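Re: [arm-data] Wrist view for the sandwich task
From: Nabila Raju
Date: Sunday, May 15, 2022

Kamran Kordestani wrote:
> We have 860 episodes listed for the Findcombe table, but only 546
> pass the filter. Are the failures mostly dropped frames or
> operator error? Also, is the wrist view usable once the
> fingers open?

Mostly operator error. I went through the rejects with Tùng. In most of them the operator closed the gripper before the fingers were clear of the tray rim, and the force limit stopped the arm. Dropped frames account for 80 episodes, all from before the Arketti driver update.

On the second question, yes, with limits. With the fingers open wide the gap between them is clear, but the left finger can hide food near the tray rim. The burger stays in view at this height. 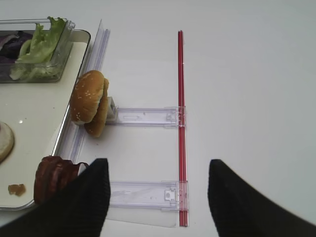 [task: food / pose: on side]

Starts with the burger on its side against the clear rail are underrepresented. The policy trained on the current set reaches for it as if it were flat. I would like 442 more episodes with this start before we retrain, split evenly between two operators.

Please vary the tray position, but keep the red rod to the right of the rail. Clear plastic on a white table gives the depth estimate very little to work with, so do not rely on it for labels. Mark the grasp point by hand.

Nabila

Recent messages in this list
- Vurnus export drops the last timestep (Jamshid Nazari)
- Filter thresholds, second draft (Mahtab Talebi)
- Salehi mount: cable strain at full wrist rotation (Tùng Tiêu)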